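이 사이트는 쿠키를 사용합니다. 계속 이용하시면 쿠키 사용에 동의하는 것으로 간주됩니다. [동의] [설정 변경]

2. 빨래를 언제 돌리는가: 자료와 첫 번째 관찰

앞 절에서 선행 연구를 너무 길게 늘어놓은 것 같아서, 여기서는 바로 우리 자료 이야기로 들어가겠다. 내가 궁금했던 건 꽤 단순했다. 사람들은 세탁기를 돌리는 시각을 어떻게 정할까? 전기 요금일까, 이웃 눈치일까, 아니면 그냥 양말이 떨어져서일까? 처음에는 나도 요금 쪽에 걸었다(공동 연구자인 Bilal Nseir는 처음부터 양말 쪽이었고, 지금도 그 얘기를 자주 꺼낸다).

조사 지역은 Clillham의 공동주택 단지들이고, 참여 가구는 모두 164가구다. 모집은 단지 게시판과 우편함 전단으로 했다. 전단 문구를 두고 우리끼리 한참 실랑이를 벌였는데, 결국 "세탁기 쓰시는 분"이라는 제일 밋밋한 문구가 뽑혔다. 표본이 한쪽으로 기울었다는 점은 미리 말해 두는 편이 좋겠다. 단지 가운데 Menzies 동은 벽이 얇기로 동네에서 유명하고, 그래서인지 소음에 할 말이 많은 분들이 유난히 많이 지원해 주셨다. 나중에 이 동을 빼고도 분석을 돌려 봤더니 큰 흐름은 그대로였지만 이웃을 언급하는 빈도는 눈에 띄게 줄었다.

기록은 일지로 받았다. 참여자는 세탁을 시작할 때마다 Caltix라는 일지 양식에 시각과 빨래 종류, 그리고 "왜 지금인가"에 대한 짧은 답을 적었다. 이 마지막 칸이 정말 보물이었다! "비 온다고 해서", "아이가 드디어 잠들어서", "모르겠음, 그냥 지나가다 눌렀음" 같은 답이 줄줄이 나왔다. 시각만 모았다면 절대 못 봤을 것들이다. 다만 빈칸도 많았고, 하루치를 밤에 몰아 쓴 흔적이 뚜렷한 일지도 있었다. 시작 시각이 모조리 정각으로 적힌 일지는 시간대 분석에서 뺐고, 이유 칸은 살려 두었다.

기계 종류는 따로 묶어서 봤다. 드럼식은 문이 앞에 달려 있어서(그림 2의 첫 번째) 윗면이 선반 노릇을 하기 쉽다. 사소해 보여도 일지에는 꽤 자주 등장한다. 위에 쌓인 물건을 치우기 귀찮아서, 혹은 탈수 때 떨어질까 봐 미뤘다는 답이 있었으니까. 통돌이를 쓰는 집에서는 뚜껑을 열어 놓고 빨래를 모으다가 꽉 차면 돌린다는 답이 많았다. 세탁 바구니가 따로 없는 셈이고, 시작 시각도 그만큼 들쭉날쭉했다.

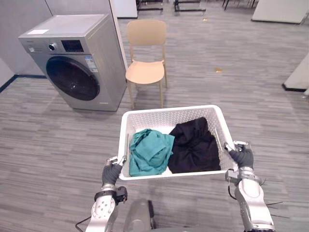
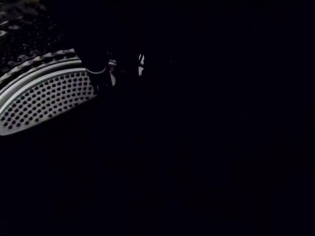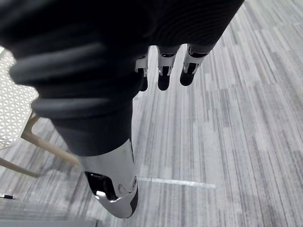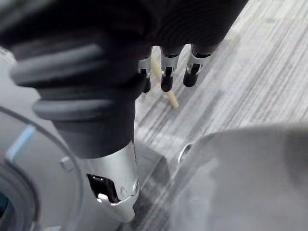

그림 2. 첫 번째: 카펫 위의 은색 드럼세탁기. 두 번째: 작은 구멍이 촘촘한 밝은 회색 곡면. 세 번째와 네 번째: 회색 바닥 위의 검은 로봇 손.

이제 이유 칸 이야기를 해 보자. 나와 Bilal은 답을 따로따로 분류한 다음 맞춰 보는 방식을 썼다. 제일 많이 갈린 답은 "시간이 나서"였다. 나는 이걸 여유로 읽었고 Bilal은 의무로 읽었다. 한 참여자는 같은 말을 평일 새벽에도, 휴일 낮에도 적었는데, 이 둘이 정말 같은 뜻일까? 우리는 결국 앞뒤 기록을 함께 보고 판단하기로 했고, 그래도 애매하면 '미분류'에 두었다. 미분류가 많아지는 건 속이 쓰렸지만 억지로 끼워 넣는 것보다는 마음이 편했다.

결과를 보면, 이유 칸을 빠짐없이 채운 가구는 69가구였다. 이 가운데 거의 50가구가 적어도 한 번은 이웃을 이유로 들었다. 전기 요금을 든 가구는 그보다 훨씬 적었고, 요금을 말한 분들도 인터뷰에서는 심야 요금이 언제 시작하는지 잘 모르겠다고 하셨다. 내 예상은 여기서 깔끔하게 빗나갔다. 에너지 표시 스티커는 어떤가 하면, 살 때는 열심히 봤는데 그 뒤로는 붙어 있다는 사실조차 잊었다는 분이 여럿이었다. (우리 집 것도 그렇다. 반쯤 떼다 만 채로 몇 년째다.)

이웃이라는 이유도 속을 들여다보면 한 덩어리가 아니다. 항의를 받은 뒤로 늦은 밤을 피하게 된 경우가 있고, 항의는 한 번도 없었는데 혼자 선을 그어 둔 경우가 있다. 재미있는 쪽은 단연 후자였다! 어떤 분은 윗집 세탁기 소리가 들리면 "지금은 괜찮은 시간이구나" 하고 같이 돌린다고 했다. 이런 답이 여러 층에서 나왔으니, 한 집이 시작하면 건물 전체가 슬슬 따라 움직이는 그림을 상상하게 되는데, 일지의 시각 기록만으로는 거기까지 말할 수 없다. 벽을 타고 오는 소리를 직접 재지 않았고, 시계가 안 맞는 집도 분명히 있었을 것이다.

계절 문제도 남아 있다. 일지는 3월 한 달만 받았다. 난방을 켜고 실내에서 말리는 집과 창을 열고 말리는 집이 뒤섞이는 때라, 건조할 자리가 비었는지가 세탁 시각을 좌우하는 일이 잦았다. "건조대가 비어서"라는 답을 처음에는 잡다한 이유로 넣었다가, 양이 늘어나는 걸 보고 항목을 새로 만들었다. 한여름에 같은 조사를 했다면 이 항목이 얼마나 남을지 나도 잘 모르겠다.

세탁 시각을 앞당기거나 미루자는 안내문은 예전에 Bevesa 단지에서도 돌린 적이 있다. 당시 문구는 요금 절약만 강조했고, 주민들 기억에 남은 건 안내문 종이가 분홍색이었다는 것 정도였다. 인터뷰에서 이 얘기가 나올 때마다 다들 웃었다. 이 안내문의 문구와 우리 일지의 이유 칸을 나란히 놓고 비교하는 작업은 3절에서 이어 간다.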